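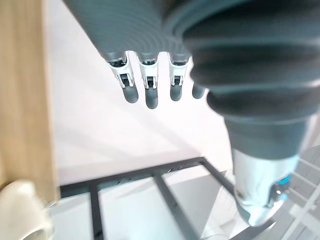

Four gray fingers over a pale work surface.

Gray Is a Color Too (And Other Things I Learned From a Year of Photo Themes)

I joined the photo club for the snacks. My friend Sekar Hartono had been going for years and kept coming home with leftover lemon bars, and one October evening I finally followed her up the stairs over the hardware store in Tistonstead to see what the fuss was. I had a camera I barely knew how to use and a memory card full of blurry pictures of my cat.

The theme that night was yellow. Every month the club picks one color, everybody goes off and shoots it, and then you come back and put a single print on the long table. One print! I'd brought 19, because I hadn't read the email, and I stood there fanning them out like a card dealer until Sekar took the whole stack and handed me back the one I would have thrown away. It was a yellow raincoat on a hook in my back hall, a little crooked, with a strip of window light across the shoulder. People liked it. I was hooked after that, and I haven't missed a month since (well, one, but I had the flu).

If you've never tried shooting to a color, I can't tell you how strange the first week is. You start seeing it everywhere. During red month I pulled over twice on the same drive, once for a mailbox and once for a tractor. During green month I discovered that my town is pretty much all green and that this makes it harder, since a picture with green in it isn't the same as a picture about green. I took 1341 photos that month, which I know only because my computer complained about it, and I kept one of a garden hose.

Blue was my worst. I shot sky. Everyone shot sky. We had a whole table of sky, and Gilang Wuisan, who prints the biggest of anyone, had made his sky the size of a bath towel. He took it well. He told us he'd gone out looking for a blue door and then it was just such a nice day.

Pink was better than I expected, brown was gorgeous (bread! dogs! the inside of an old piano!), and orange nearly started a fight over whether a peach counts. I say it does. Then somebody pulled gray out of the jar, and the whole room groaned.

I groaned too. It was winter, the parking lot was gray, my socks were gray. I had no idea what anyone would want to look at.

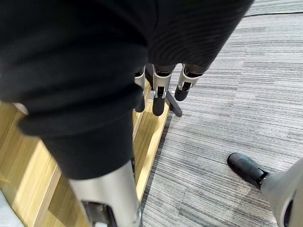

So I did what I always do when I'm stuck and called Sekar, who told me to quit hunting for gray things and look at how light lands on something that doesn't have much color to begin with. That sounded like a fortune cookie to me, but I tried it. I put a dented saucepan on the kitchen windowsill and took its picture at eight in the morning, at noon, and again at four in the afternoon. Same pan, same spot. The morning one was nearly blue. The noon one was flat and kind of mean looking. The four o'clock one had this warm, peachy edge along the rim that I swear I'd never noticed in all the years I've been burning rice in that pan.

After that I couldn't stop. I did pigeons. I did the gravel behind the library and a pair of wool mittens and my aunt's braid, which she was very gracious about. I learned that gray next to white looks darker than you remember it, and that the same gray next to black looks almost silvery. I learned that if your camera is set to fix the color for you, it'll happily turn a lovely cool shadow into dishwater, so now I set the white balance myself and leave it alone. I also learned to get in close. From across the room a mitten is a lump, but from a few inches away it's all fuzz and loops and tiny shadows.

A few tips, if you want to try a gray month at home. Shoot near a window and turn off the lamps, because a yellow bulb will fight you the whole way. Overcast days are your friends. Go after texture first: ribbing, bark, felt, rope, old concrete. And let one small bit of real color sneak in if it wants to. My favorite print on the table that month was Gilang's, a foggy pier with one speck of red on it that turned out to be a bobber. He printed it small, for once. I must have gone back to it five times with a lemon bar in my hand.
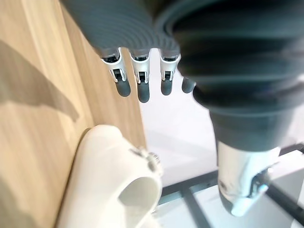
Ribbed dark gray, with white brackets along the lower edge.

We ended up liking the gray prints so much that we hung them, which we'd never done before. The Ellari, the little café by the bus stop, gave us its long wall, and we put up 50 of them in plain black frames. I was worried it would look like a wall of rain. It didn't! Some leaned green and some leaned violet, and there was one of a sleeping elephant that was practically lavender. We moved things around all evening trying to get the warm ones to sit next to each other, then gave up and mixed them, and the mix looked much better.

A woman at the counter asked me which one was mine and I pointed to the saucepan. She looked at it for a good long while and said she had the same pan. I think that may be the nicest review I'm ever going to get.

My raincoat picture is in my hallway now, right above the hook with the raincoat on it, and my sister finds this ridiculous. Next month is purple. I've already got my eye on a cabbage.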